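Workshop notebook, boot and ball bench - September, started writing up at 7 in the evening

Back from the away trip with the Groden squad and I want to get this down while I still remember which boots were which, as my bag labels have gone their usual way. Lovely trip, long coach ride, far too many sandwiches.

The main job was the stud wear trial. We sent the players out in the Zustmont moulded soles for the first half and the older screw-in pairs for the second, on the Pristasby ground, which is heavier at the river end than I'd been led to believe. I measured the front studs at half time with the little callipers and again after the whistle. The moulded ones had lost next to nothing, but two of the full-backs complained of slipping when they turned to chase a ball over the top, and I do take that seriously - they're the ones doing the turning, after all!
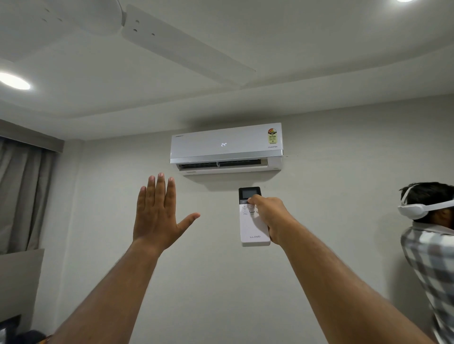
The centre-forward's left boot is a puzzle. The outer stud is worn a good deal more than its partner, and his right boot shows nothing of the sort. I wonder if it's the way he plants his foot before shooting. Must ask the physio whether the old ankle trouble was on that side.

Wrote up the ball pressures in the room before supper. Polák match balls, all pumped to the same mark, left 30 minutes, then checked again. One had dropped and I've put a cross on it in marker pen. Please don't put it back in the net with the others, whoever unpacks.
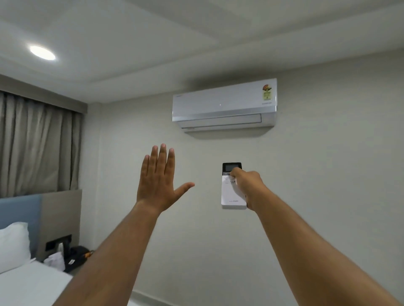

Air conditioner in the hotel bedroom, flap closed.

To do next, in no special order:
Order 20 more of the longer studs, and a spare key, as the one we have is rounding off.
Try the moulded soles again on our own training pitch, after rain if we can get it.
Weigh both sorts of boot, clean and muddy. I have a feeling the mud matters more than the make, but it's only a feeling so far.
Find the missing callipers case (side pocket of the coach?).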